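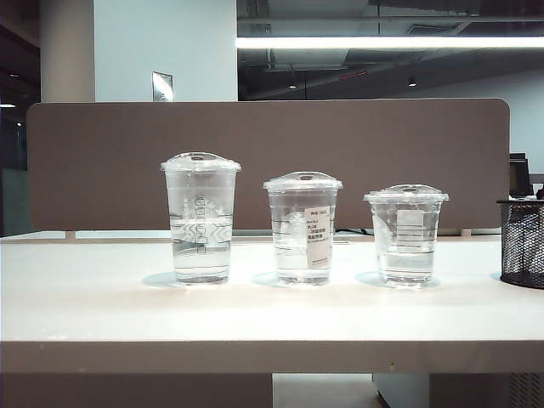
Three lidded cups on the desk, tallest to shortest.

Reusing clear plastic cups with domed lids for drinking water
Posted by Floor Wouters, 2018-04-10

Our office at Linuren wishes to reduce the number of cups discarded each day. Staff have been asked to keep their clear takeout cups and refill them with water at their desks. May such cups be reused, and should the domed lids be kept? One of mine still has a paper label on its side.

Natnael Shiferaw
Cups of this type are generally intended for single use. Where they are kept for a short period, they should be washed by hand in warm soapy water and discarded once cracked or cloudy. Please note that a domed lid with a center hole limits splashing but does not seal the cup. Fill to two-thirds at most and keep it away from the keyboard. Paper labels should be soaked off before the first wash. For permanent use, a proper tumbler is recommended.

Shahab Daneshvar
The shorter, wider cup is preferable. Tall ones tip over.

Ward Hermans
I concur with the first reply. Our department changed to glasses in January and has 6 per room. Lids were not retained.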